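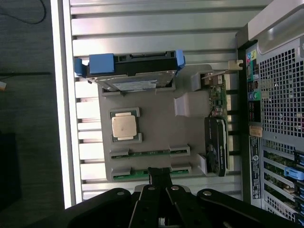

Figure 3. Open computer tower on its side, with a hard drive in a black carrier with blue fittings.

4.2 Planting records and yard plans

Most households in the Pumbridge survey did not keep a written plan of their yard. Of the 80 gardeners who did, the majority had drawn it themselves, usually in the first year after moving in, and had added to it in pencil since. The plans varied a good deal in scale and detail. Trees and large shrubs were nearly always marked, perennials less often, and bulbs hardly ever — several people told us they found their bulbs again only by digging into them.

We entered 3,374 plants from these plans and checked them on foot in March, before the beds filled in. Shrubs were the easiest to match. Hostas and other plants that die back to the ground could not be confirmed at that visit and were left as "not seen" until a second walk in November 2023. Zuweira Tetteh and Kwaku Eshun made both rounds and settled doubtful names between them, using the plant tag where one was still in the soil.

Losses were highest in the low end of yards with heavy clay, where water stood after rain. Lavender and sedum did worst there. Dogwood and iris held up well, even in the six yards that had no drainage work of any kind. Gardeners with a plan were more likely to move a failing plant than to replace it with the same one, although the difference was small and may reflect time spent in the garden. Yard size had no clear effect once soil type was taken into account (see Section 4.3).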